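Dutum球迷联合会新闻稿

2,272名球迷联名支持，客场助威专列4月起正式开行
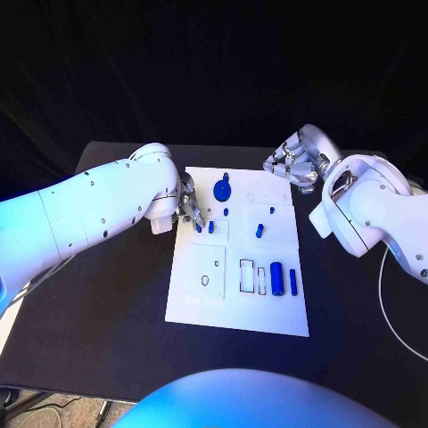 2019年5月4日，Rowlands竞技足球俱乐部的球迷组织Dutum球迷联合会今天宣布，筹备了整整一个冬天的“客场同行”计划已经顺利跑完首个月！从4月第一个客场比赛日开始，身穿红黑围巾的球迷们终于可以坐着同一趟车、唱着同一首歌，去给自己的球队加油了。

这件事的起点其实很小。去年秋天，球队客场挑战Stisudia，那天下着雨，末班车又提前发走，一群球迷在车站外面等到后半夜才陆续找到回家的办法。第二天，论坛里有人发了一个帖子，标题只有六个字：“下次一起走吧”。帖子很快就热闹起来，有人贴时刻表，有人问能不能带孩子，也有人把十多年前老球迷包车去客场的车票翻出来晒。联合会随后发起联名，到截止那天晚上，一共收到2,272个签名，比联合会登记在册的会员人数还要多。

“我把名单打印出来，从厨房一直铺到走廊，”联合会主席伊斯廷·格辛（Iestyn Gethin）说，“里面有我小学同学的名字，也有我从来没见过的人，还有一位是从海边小镇寄信来签的，信封里夹了一张八十年代的球票。看到这些，你怎么可能不去把它办成呢？”

联名信递交之后，俱乐部和客运公司Prestenix都很快给了答复。三方在冬歇期开了几次会，最后商定：每个客场比赛日开行一趟助威专列，设300个座位，往返票价统一；其中30个座位留给十六岁以下的小球迷和陪同他们的家长，另有一节车厢方便轮椅球迷上下。回程列车在终场哨响后85分钟发车，这样即使有伤停补时，大家也来得及跟球员谢完场，再从从容容走到车站。

首趟专列的票在开售当天上午就卖完了。出发那天早晨，站台上的鼓声从检票口一路响到车尾，几位老球迷把用了多年的大旗重新缝好带了过来，旗杆太长，只好拆成两截上车。车开出去没多久，第三节车厢就起了头，唱的是那首老队歌的第二段（很多年轻球迷以前只会第一段！），等到列车进站的时候，整趟车的人差不多都学会了。

那场比赛球队二比一取胜，制胜球出现在下半场，就在客队看台这一侧。进球之后，队长带着队友们跑过来，隔着广告牌跟前排球迷一个个击掌。当然，联合会也很清楚，不会每个客场都有这样的结局。接下来的那一趟，球队零比一输了，回程的车厢安静了好一阵子，后来有人从包里掏出一大盒自家烤的葡萄干面包，从车头传到车尾，大家又聊起了下一场的首发。

俱乐部球迷事务主管内斯特·约拉斯（Nest Yorath）两趟都在车上。她表示：“球员们在更衣室里就问我，今天来了多少人，坐在哪一边。他们热身的时候会往看台上找。对一支年轻的球队来说，在别人的主场听见自己的队歌，那种感觉是很不一样的。我自己从小就跟着父亲看球，那时候去客场是一件大事，要攒好几个星期的零花钱。现在看到孩子们趴在车窗边上数还有几站，真的特别高兴。”

专列之外，“客场同行”还有几项配套安排，也在4月陆续推出。

第一项是新球迷结伴。头一回去客场、又没有熟人同行的球迷，可以在报名时勾选“结伴”，联合会会安排一位有经验的会员在站台上碰头，一起坐车、一起进场。前两趟报名结伴的人比预想的多，好几对已经约好下赛季继续坐在一起。

第二项是客场手册。小册子由会员自己编写，介绍各个客场城市从车站到球场怎么走、哪条路上坡比较陡、哪里可以寄存背包、球场允许带多大尺寸的旗帜进场。Stisudia那一页写得最长，大概是因为大家对那个车站的印象都太深了。手册在每个主场比赛日的球迷服务台免费领取，发现哪里写得不对，也欢迎当场用铅笔改好交回来，下一版会更正。

第三项是助威曲征集。联合会希望为下赛季选出两首新歌，旋律要简单，歌词要干净，最好第一次听就能跟着唱。录音用手机录就行，不需要伴奏，跑调也没有关系。目前收到的作品里，有一首是祖孙三代一起唱的，还有一首用的是渔歌的调子，在试听会上被要求连放了三遍。

在看台文化方面，联合会也重申了一贯的约定：为自己的球队唱歌，不辱骂对手，不投掷物品，离场时把自己座位附近的垃圾带走。首趟专列结束后，对方球场的工作人员特地给俱乐部写来邮件，感谢客队球迷把看台收拾得这么整齐。格辛把这封邮件贴在了联合会的公告栏上，就在联名信复印件的旁边。

“输赢归输赢，去别人家做客总要有个做客的样子，”他说，“我们嗓门可以最大，走的时候也可以最干净。希望以后对方球迷来我们主场，也能觉得这一趟没白跑。我们已经在跟几家兄弟球迷会商量，赛前在广场上踢一场小场地友谊赛，输的一方请喝热茶。”

本赛季余下的客场比赛，专列将继续开行。会员可以在联合会服务台或俱乐部售票处登记购票，非会员在会员优先期结束后购票，每人每场限购两张。小球迷座位须由家长或监护人同行，登记时请带上孩子的球迷证。因故不能出行的球迷，请在发车前一天中午之前办理退票，空出来的座位会按候补名单的顺序通知下一位。

下赛季的安排要等赛程公布以后才能最后确定。联合会打算把专列的出发时间调早一些，给路途较远的客场留出吃午饭的时间，同时也在跟Prestenix商量，能不能在沿途加停一站，方便住在城外的球迷上车。有想法的朋友请在下个主场比赛日到服务台来聊聊，格辛和约拉斯开赛前都会在那里。

关于Dutum球迷联合会
Dutum球迷联合会是Rowlands竞技足球俱乐部的独立球迷组织，由会员选举产生理事会，负责组织主客场助威活动、青少年球迷活动以及与俱乐部的日常沟通。

媒体联络
Dutum球迷联合会新闻组
采访伊斯廷·格辛或内斯特·约拉斯，请提前与新闻组预约。需要随专列采访的记者请注明场次和人数，随车名额有限。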